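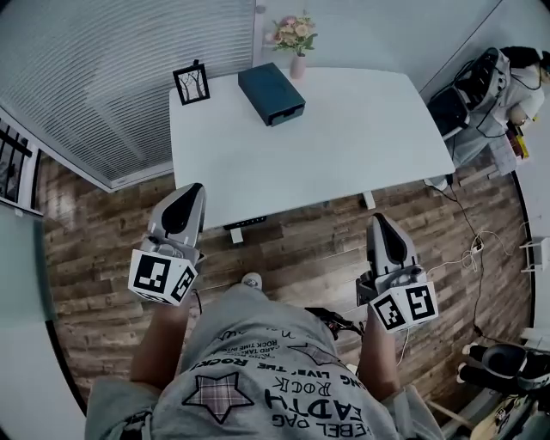

Yu-na Ki

Reopening this. The ticket was closed as "tracking loss, marker cube dirty, cleaned" and I don't buy it.

Symptom as logged: on the drawer task the right gripper's pose jumps sideways in the middle of a reach, sits there for a moment, then snaps back. The left one stays put. Both have the same body and the same kind of marker cube at the base, so a dirty cube would explain one side only if the jump followed the cube. It doesn't. Soo-ah Cheon swapped the two cubes in August and the fault stayed on the right.

What I checked before writing this:

Logs from the last batch. 1,243 reaches, 37 with a jump. All 37 on the right side.

Marker size in the config. Matches the print. Left alone.

Lighting. The Hunum people say daylight through the window washes out the markers. Maybe, but we work with the blinds down, and I got the same jump after dark with only the ceiling light on.

Cable. Reseated the connector at the right gripper, ran 100 reaches, still got jumps. Swapped in the spare cable and got fewer. I would not call that a fix – a smaller number on a short run proves very little, and I moved the slack on the floor at the same time, so I changed two things at once. My mistake.

Reply from Skestutard support, pasted in full: "Please update to build 61 and recalibrate." Done, twice. No change. The release notes for 61 don't mention pose tracking at all, so I'd like to know what they expected it to do.

My guess is that timestamps on the right side arrive late when the connector gets tugged, and the filter then matches an old pose to a new picture. I can't show that yet. The raw timestamps are dropped before the log is written, and I asked Plondale for a build that keeps them.

Why it matters: the arm replays these paths. A sideways jump near a half-open drawer is a crash into the drawer front, and the speed limit won't catch it if the filter smooths the jump first. Please keep the right-hand data out of replay for now.

Still open:
– raw timestamp build (Plondale)
– repeat the cable test with the slack left where it was (me)
– someone other than me to read the 37 by eye (Soo-ah?)

Status: open. Please don't close it on "cleaned" again.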